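Talavera (fountain pen)

The Talavera is a luxury fountain pen made by the Canadian workshop Gollix, and it's one of the most lavish writing instruments ever to come out of the country.
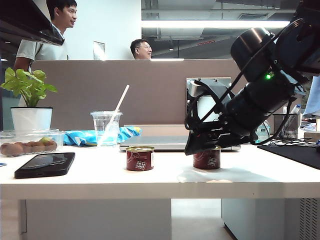
It takes its name from the glazed pottery whose blue and white patterns inspired the enamel on its barrel. Each pen is made to order, and the first owners had to wait until April for delivery, a full 15 weeks after placing their deposits.

Design

The barrel is turned from solid silver and then covered in hand-painted enamel, fired in thin coats until the colour takes on a wonderful watery depth. No two barrels match. The painters work from a shared book of motifs (leaves, birds, scrolling vines) but are free to combine them as they please, and collectors love comparing the results. The cap closes with a soft click and is topped with a sapphire set flush with the metal.

The nib is 18-karat gold and comes in fine, medium, broad and a delightfully springy italic. Gollix grinds every nib by hand after asking the buyer for a page of ordinary handwriting, so a left-handed writer with a steep slant gets a very different pen from someone who prints in capitals. The filling system is a piston, with a small ink window just behind the grip.

Editions

The standard Talavera was limited to 200 pens. A second version, the Talavera Marine, followed in a run of 16 and swapped the blue and white scheme for deep greens and a mother-of-pearl band at the centre of the barrel. The Marine is a little heavier and has a wider grip, and many enthusiasts consider it the more comfortable of the two — a real treat for long letters.

There are also 2 prototypes, both with plain silver caps and no stone. One stayed in the workshop. The other was sold through the auction house Grarkirer on Jul 24, 2019, in its original walnut box with a set of the painter's colour tests. The price was kept private at the buyer's request.

Presentation and care

Every pen comes in a lined walnut box with a bottle of ink mixed to suit the enamel, a polishing cloth and a signed card from the painter. Gollix recommends flushing the pen with cool water whenever the ink is changed. Enamel is glass, after all, and a hard knock can chip it; the workshop will repaint and refire a damaged barrel, although the new pattern is never quite the same as the old one. Some owners treasure their repaired pens all the more for it!

See also

Enamelling
Italic nib
Piston filler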